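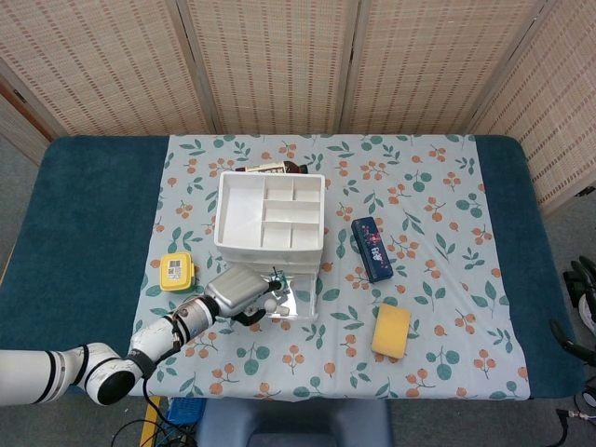
Arm and gripper at the organizer, clear drawer partly out.

Clearing a Force-Limit Stop on the Drawer Task

This page covers one fault: the arm stops with the drawer partly open and the controller reports a force limit at the wrist. It applies to both end effectors, the gripper and the jointed hand. For a stop with no force message, use the Brolcombe power checklist instead.

What the fault looks like

The arm holds position. The status line reads FORCE LIMIT, followed by the joint number and the last measured value in newtons. The limit for this task is 50. On 9th November the log showed 52 at the moment of the stop, and the operator pressed Resume. The arm continued the same pull against a jammed drawer and dragged the organizer across the cloth. Do not press Resume on this fault.

Before you reach in

1. Press the emergency stop. A force-limit hold leaves the motors powered, so a held arm is still a live arm.
2. Wait for the brake click at each joint, then check that the status line reads SAFE OFF.
3. Tell the second operator you are entering the work area. The second operator stays at the stop button until you are out.
4. Keep fingers out of the gap between the end effector and the drawer front. The gripper can close by a small amount when power is removed.

Freeing the drawer

Release the gripper from the manual menu if it still has hold of the drawer. If the menu is locked, turn the release screw on the housing by hand. Do not pull the drawer off the fingers — the finger pads tear and the Hollmann replacements are slow to arrive.

Hold the organizer with one hand and move the drawer with the other, straight in and straight out. If it binds, look for an object standing above the drawer wall. Take out whatever is catching and lay it flat.

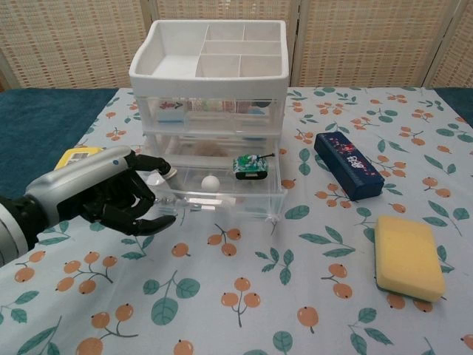

Gravbridge Manipulation Group — Bench Procedures

With the jointed hand, the usual cause is different. The upper finger goes to the small curved handle on the drawer front while the lower fingers curl down close to the tablecloth. If the taught height is low, those fingers catch the cloth during the pull and the wrist sees the load as a stuck drawer. Check the fingertips before you blame the drawer.

Restarting

1. Back the arm off with the jog control at low speed.
2. Smooth the cloth and set the organizer on its start position.
3. Zero the wrist sensor with nothing touching the hand or gripper.
4. Run the pull once at reduced speed, with a hand on the stop.
5. Save the log before the next run. The buffer holds 4000 samples and then overwrites itself.

If the fault returns on the reduced-speed run, leave the arm in SAFE OFF and report it to Tadeo Ulloa. Do not raise the limit. Changes to task limits go through Jannik Fröhlich, and the Titodside bench uses the same file.

The Resume button will be disabled for this fault in the December update. Until then the steps on this page apply.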